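Home Boards Search Members Help
Arngate Household Forum > Laundry & Linens
Print this thread | E-mail this thread
6 min read

Red tablecloths, white napkins, and the vinegar question

pennyroyal_k
11/30/23
I have fallen down a hole with old table linens and I need some company in it! My aunt cleared out her dining room in October and I came home with a stack of cloths from the Orbán shop that used to be near her, mostly reds, one dark green, and a bunch of white napkins with red stitching along the hem. They are gorgeous. The reds have that slightly soft, brick look that you only get after years of use.

The trouble is that the first red one I washed turned the water the color of fruit punch. I did it alone in the tub, so no harm done, but now I'm scared of the napkins, because the red thread is sewn right onto the white. My mother says soak everything in vinegar and salt first. Has anyone here done that and gotten a result they'd swear by? I'd love to use them all for the holidays.

brackenhill
Oh, lucky you. I have two of the napkins with the stitched hem and I love them to bits.

I do the vinegar and salt. Half a cup of white vinegar, a couple of spoonfuls of salt, cold water, leave it overnight. My grandmother did it with everything red that came into the house and I've never had a pink sheet yet.

Tolliver
I'm going to be the grump. Vinegar doesn't set dye that's already in a cotton cloth. It has a job when you're dyeing wool or silk, and people carried the idea over to everything else. Salt is the same story: it helps in some dye baths, then gets credit forever after. What your soak does is rinse out loose color, and plain water would do that too.

brackenhill
Well, my sheets are white, Tolliver.

Tolliver
I believe you! I think you're a careful person who rinses things well. That's most of it.

mrs_dunmore
I was on the vinegar side for years and have drifted over to Tolliver's. I went through a batch of red dish towels last winter and tried it both ways, half in vinegar and half in plain water. Couldn't tell the two piles apart afterward. It was a kitchen-sink test and the towels came from one store, so take it for what it is.

What did make a difference was how long I kept rinsing. I used to stop when the water looked pale. Now I fill a white bowl, press the cloth under, wait, and look at the water against the white. Pale pink in a steel sink looks like nothing at all.

pennyroyal_k
The white bowl! I've been squinting into a gray tub like a fool. Trying that tonight.

What about temperature? The label on the green one is long gone and the Janlow machine we have runs "warm" at whatever it feels like.

halfpint_hems
Cold for the napkins, without question. For a solid red cloth that's going to live with other reds I'd go warm, because you get the loose dye out faster. I checked our tap with a candy thermometer once and it ran 103 degrees, and a red runner I'd been rinsing cold for days gave up its extra color in 20 minutes. I was so pleased with myself I called my sister.

I wouldn't do that with thread on white, though. The moment the loose color is in the water, you want the water gone. Keep it moving, keep changing it, and don't let the napkins sit bunched up. Wet red lying on wet white is where I've had every single one of my accidents.

Tolliver
Agree with all of that. Color catcher sheets are worth tossing in too, if you machine wash. They won't save you from a cloth that's pouring out dye, but they'll pick up the last bit.

brackenhill
I'll agree on the bunching up. I still like my vinegar. If nothing else it takes the old cupboard smell out.

Tolliver
That I'll give you.

Nyitrai
Kornél Nyitrai here, long-time reader, I don't post much. I restore and sell old table linens on a small scale, so this thread is my idea of a great evening.

A few things on reds. If the cloth bleeds every time, at every wash, and doesn't slow down, the dye may never have been finished properly and home rinsing won't cure it. You can use a commercial fixative (I've had decent luck with the Verov one on cotton, none at all on a rayon blend). Read the packet, try a corner, and be ready for the shade to shift a little. Then there's the drying. Hang a red cloth dead straight or lay it out flat. If it's folded over itself while damp, you can get a darker line where the dye moved and stayed, and that line is far harder to get rid of than the bleeding ever was.

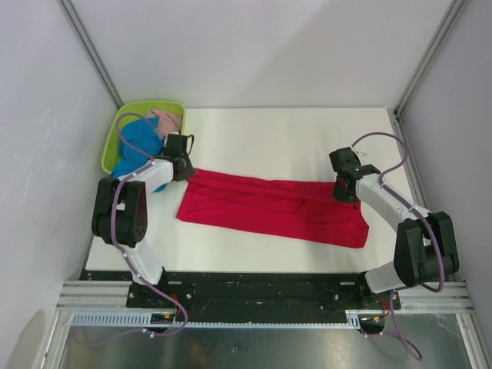

Handling a red cloth once it's clean has its own little pleasures, and I think people hurry it. I like a pale surface for the job, a white tabletop if you have one, since any color still coming off will leave a mark where you can see it. Then get the cloth square before you fold anything. With one end held a bit higher than the other you get what the red cloth on the white table has: a long raised fold running on the diagonal, and shallow wrinkles under it. Fold on top of that and you've ironed a slant into your holiday table. Lower the high end, smooth from the middle out to the edges, check the corners, and only then bring them together. I keep finished pieces in a basket next to me so they don't travel across the room over somebody's arm. A lime green one like that would suit me fine – you'd never lose it under a pile of linens!

mrs_dunmore
The darker line! I have a cloth with exactly that, right across the center, and I always blamed the iron. Can it be got out?

Nyitrai
Sometimes it fades if you wet the whole cloth evenly and dry it flat. Never wet only the line, because you'll end up with a ring on either side of it. I've had it work on 3 cloths and fail on more than I'd like to admit.

halfpint_hems
Question on the folding. I was taught to roll big cloths on a cardboard tube and never fold them at all. Too fussy?

Nyitrai
Lovely if you have the closet for it. I don't. I fold, and refold on different lines a few times a year so no crease gets worn through.

brackenhill
Tube person here. Wrapping paper tubes covered in an old pillowcase. I will fight for this one harder than I fought for the vinegar.

Tolliver
For once I'm on your side. Creases are what killed my mother's best one. It split right along the fold.

pennyroyal_k
You people are wonderful. Report: the first napkin went through the white bowl last night, cold water, and I changed it until I was sick of it. Faint pink in the first few bowls and then clear. The white is still white!! The stitching looks brighter, if anything.

The big red one is still giving off color, less each time, so I'm going to try it warm like halfpint said before I go looking for any fixative. And I'm doing one napkin with vinegar, just so I can tell my mother I did.

mrs_dunmore
Tell us how that one goes. And what are you planning to do about candle wax? I have opinions.

brackenhill
Brown paper and a warm iron.

Tolliver
Freezer first, then scrape. Start a new thread, you two.

Back to Laundry & Linens Previous thread Next thread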